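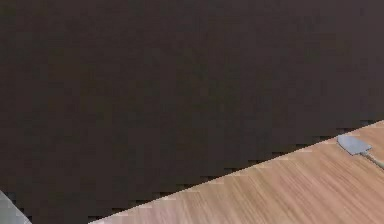
Simulation and Transfer Group, Pletton project
Minutes of the method review, 4 Feb 2023
Zaselville, upstairs meeting room, with remote connection to Gultinetti

Chair: Tülin Kahraman
Minutes: Tuncay Ağca
Present: perception, control and rendering staff; two attendees from the Gultinetti office by call
Apologies: none received

1. Minutes of the previous meeting

Accepted with one correction. Under item 4, "joint noise" should read "camera pose noise". The action on license renewal is closed. The action on documenting the reset procedure is carried over.

2. Utensil pickup in simulation: results to date

T. Kahraman presented the results of the wrist-view policy trained on rendered episodes only. The task is to pick up a spatula by the handle from a wooden tabletop and hold it clear of the surface for a fixed interval. The training set stands at 2206 episodes after filtering. Episodes were removed if the simulator reported interpenetration between the utensil and the table at any step, or if the episode ended with the utensil outside the reachable area.

Evaluation used 995 start states that were not in the training set. Start states vary utensil position and heading, table heading and camera pose. The policy performs well when the handle is inside the view at the first step. It performs noticeably worse when only the blade and the near part of the handle are in view. In those cases the policy tends to descend toward the blade, close on the flat part and lose contact during the lift.

Rendering staff asked whether the failures could be due to low contrast between handle and table. T. Kahraman replied that contrast was checked by re-rendering the failed start states with a darker table material. The failure pattern did not change. The meeting accepted that visibility of the handle is the main factor, with the reservation that utensil heading was not held constant in the comparison.

Gultinetti asked for the results split by utensil heading. To be supplied before the next review.

3. Method change: search motion before descent

Control staff proposed a short lateral search motion before the descent begins. The policy would be given a history of wrist views in place of the single current view. Two variants were discussed.

Variant A: a scripted sweep parallel to the table edge, followed by the existing policy. Simple to implement. Adds a fixed time cost to every episode, including those where the handle is already visible.

Variant B: retrain with a short view history and demonstrations that include the search. No fixed time cost. Requires new demonstrations and a full training run.

T. Ağca noted that the scripted sweep depends on a reliable estimate of the table edge. The edge detector was written for real images and gives broken segments on the current renders, where the boundary between wood and background comes out stair-stepped. Rendering staff confirmed that anti-aliasing is switched off in the fast rendering mode used for data generation. Turning it on slows rendering by a factor that has not been measured on the present machines.

Agreed: run Variant A first as a baseline, on the existing evaluation start states, with no other change. Variant B to be planned in parallel but not started until the baseline is reported.

4. Background and domain randomization

The background in the current set is a near-black plane with very little texture. Perception staff raised the concern that the policy may be using the strong brightness step between table and background as a position cue. This would not carry over to the lab, where the floor is light gray and cluttered.

An ablation was proposed in which the background is replaced with random textures at evaluation time only. If success drops, background randomization will be added to training. T. Kahraman asked that wood grain direction be randomized separately from table heading. At present the texture is fixed to the table model, so the grain always runs the same way relative to the edge.

Gultinetti reported that their own runs with random backgrounds needed roughly 2 times as many training steps to reach the same success rate. Their setup uses a fixed overhead camera, so the figure may not apply to a wrist view. Recorded for information.

Image compression was also discussed. Stored views show block artifacts in dark areas. No effect on training has been demonstrated. It was agreed to store the ablation views without compression so that the two effects are not mixed.

5. Real-robot comparison

Deferred. The bench in Zaselville is assigned to the Akgül grasping study until the end of February. T. Kahraman will ask whether short slots are available between their sessions. The meeting agreed that no claim about transfer should be made in the draft report until real trials have been completed. The current wording in the abstract ("suitable for real deployment") is to be removed.

6. Draft report

Sections on data generation and filtering are complete. The results section needs the split by heading and the ablation from item 4. Control staff asked that failed episodes be reported by type: missed grasp, blade grasp, slip during lift, and timeout. The present draft combines the first and last, which makes the comparison with Variant A difficult.

7. Actions

T. Kahraman: results split by utensil heading, sent to Gultinetti. Revise abstract. Ask about bench slots.
T. Ağca: adapt edge detector to rendered views; report detection rate with and without anti-aliasing.
Control staff: implement and run Variant A. Write demonstration plan for Variant B.
Rendering staff: measure cost of anti-aliasing. Provide random backgrounds and independent grain direction.
Perception staff: background ablation, uncompressed storage. Relabel failures by type.
Carried over: documentation of reset procedure (control staff).

8. Other business

Storage on the shared disk is close to the quota. Episodes rejected by the filter may be deleted once their seeds and configuration files have been archived.

Next meeting to be set when the Variant A baseline is available.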